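Two days in Dilthorpe, and what I would do differently

Sun 9 August

We came home yesterday evening and the bags are still standing in the hall, so I write this now, before I forget the small things. It was our second visit to Dilthorpe. The first one was in January, when half of the town was closed and we ate crisps in the car.

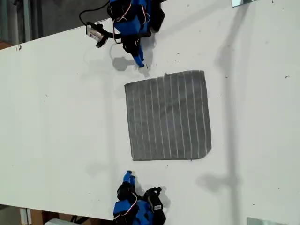
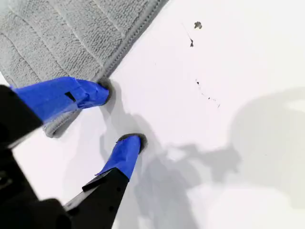 Grey towel on a white table, two pictures

We took the early train and arrived before eleven. The guest house would not give us the room until three, but they kept our luggage behind the desk, which was kind. We paid 103 pounds for the night, with breakfast. For August I think this is a fair price. The room was on the top floor and the stairs are steep, so if you have problems with your knees, please ask for something lower.

The first afternoon we spent at the Baysal Gardens. I had read that you need one hour for them. We stayed for almost three and did not see the lower pond. The path to the old glasshouse has 240 steps (it is written on a sign at the bottom, I did not check it), and there are only two benches on the way. Take water with you. The kiosk at the top sells only ice cream and coffee, and the queue was long.

In the evening we wanted to eat at the harbour, but every table was taken. My friend Štefánia Štefanec had told me before the trip that I must book, and I did not listen. We walked back up the hill and found a small place with soup and fresh bread. The soup was leek and potato. I would go back for it.

On the second day we took the boat to Troven. It leaves at half past nine from the far end of the pier — not from the ticket office, as we believed, and we had to run. The crossing was calm and I saw one seal, or perhaps it was a rock. My husband says rock.

Troven is very small. There is a beach with big round stones, a chapel, and a shop which closes for lunch. You can walk over the whole island in one morning if you don't stop much. We stopped a lot. The last boat back goes at ten past four, and they don't wait for anybody.

A few notes, in case you plan the same trip:

The bus number 230 goes from the station to the gardens, but on Saturdays it comes only every hour.
The car park by the pier was full already at nine.
Bring shoes with a good sole for the beach. I had sandals and my feet were sore.
The ticket for the boat is cheaper if you buy the return together with the garden entrance.

I still have to see the lower pond, and the lighthouse walk which everybody recommends. Maybe we will go again in spring, when the tables at the harbour are easier to get. If you know a good place to sleep closer to the pier, please write it in the comments.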